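Category: Facilities Help > Storage and Lost Property > Resolved
Posted 20 July 2021 by Front Desk, Dririx Building

Ticket 452: Shared bin on level 5 is no longer a bin for anything in particular

Reported problem: The big grey metal bin was put out in November for stationery. Staff from Cilum went looking for tape and found fruit. They would like to know whether this is a fault or a policy.

First response: Asked whether the bin had a label. It did once. The label is believed to be in the bin, or was.

Second response: Sent the standard advice, which is to take everything out, put back what belongs and email the rest of the floor. The email went to 300 people, most of whom don't work on level 5 and several of whom replied to all. One asked if the orange was still going. No owner came forward for anything, although the Antoniadis office did say the spray bottle "looked familiar" and then went quiet.

Checked the contents against the stationery list. The tape passes. The rest was harder to place, and the dinosaur isn't on any list we keep.

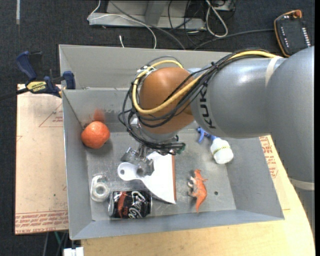
Ticket 452, attachment 1: bin contents, including tape roll, orange fruit, black can and dinosaur.

Things tried so far:

- Asked for the white scoop to go to the cleaning cupboard. The cupboard people say they have a dustpan already and don't want another thing shaped like one. It has a hole in the handle, so we've offered to put up a hook.
- Looked up the drinks rule. Cans go in recycling on the ground floor - full ones go back to whoever bought them. Please don't shake it to find out which kind it is.
- Moved fruit to the kitchen bowl. Kitchen bowl is now also under review (see ticket 1430, "Bowl contains batteries").
- Spray bottle, blue and white, to be held at the desk until someone can tell us what's in it. Guesses won't be accepted, however confident.

Requester asked whether a second bin would help. We had a second bin. It went to Plokonus on loan and came back as a planter.

Fix: New label ordered, larger, reading STATIONERY ONLY. Tape stays. Dinosaur can be collected from the front desk during office hours, no questions asked. The scuffs on the inside wall are cosmetic and we won't be repainting.

Requester's reply: "Fine. Can we also have scissors?"

Scissors are a separate ticket.

Status: Closed, pending hook
Last updated: 2 days after posting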